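Getting an Interior Door to Close Properly Again

Every May, when the humid weather rolls in, at least one door in my house starts acting up.
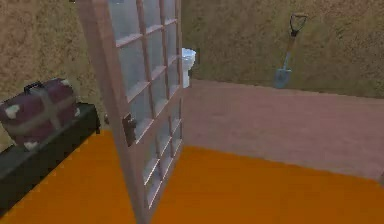 Glass-paneled door with a dark lever handle, standing open.

I've put off door repairs for years at a time, so no judgment if yours has been sticking since you moved in. Most of these jobs take less than an hour and hardly any of them need a new door.

Find out where it rubs

Before you sand anything, close the door slowly and watch the gap between the door and the jamb. Slide a piece of paper along it all the way around. Wherever the paper catches, make a light pencil mark. I used to skip this and go straight for the sandpaper, and I took a nice big bite out of the wrong edge of my pantry door (it's still there, behind the broom).

If it rubs up top on the latch side, check the top hinge first. Nine times out of ten it's a loose screw and the whole door is sagging from it.

Loose hinge screws

Try tightening by hand, with a screwdriver that really fits the slot. If the screw just spins, take it out, dip a few wooden toothpicks in wood glue, pack them into the hole and snap them off flush. Let the glue dry overnight and drive the screw back in. For a heavy door, and anything with a lot of glass in it counts as heavy, I swap one screw in the top hinge for a 3-inch one that reaches the stud behind the jamb. Go gently with that last turn or you'll pull the jamb over.

Squeaks

Cooking spray works for a week and then collects dust like you wouldn't believe. I tap the hinge pin up with a nail and a hammer, wipe off the old black gunk, rub the pin with plain petroleum jelly and drop it back in. Do one hinge at a time so the door stays up! I also tried the Dremix hinge oil from the hardware store, and it was fine, a little runny. Keep a rag under it if you have carpet.

Floppy lever handles

A lever that droops usually has a tiny set screw on the underside of the neck. You'll want a small hex key, and please don't ask me how many of those I've lost. Hold the lever level, snug the screw, done. If it still droops the spring inside has probably given up, and a new handle set is cheaper than the afternoon you'd spend fixing the old one. Measure the backplate before you shop. Mine was a Solheim, and the first replacement I brought home left a ring of bare wood showing all the way around it.

Cleaning small panes

I dreaded this until I quit spraying the glass. Spray the cloth, do the corners first with a cotton swab, then wipe the middle of each pane. Two cloths, one damp and one dry. My mix is a cup of water, a cup of rubbing alcohol and a tablespoon of white vinegar - it dries fast, so it doesn't sit and soak into the wood strips between the panes. Open a window while you're at it, and keep it away from shellac, which alcohol will dissolve.

Paint drips on the glass come off with a razor scraper held nearly flat. Wet the glass first.

If you really do have to sand

Wait for a dry spell if you can, or you'll take off too much and have a drafty gap all winter. Start with 80 grit, finish with 120, and seal the bare edge the same day. I've left one unsealed "just until the weekend" and it swelled right back up again.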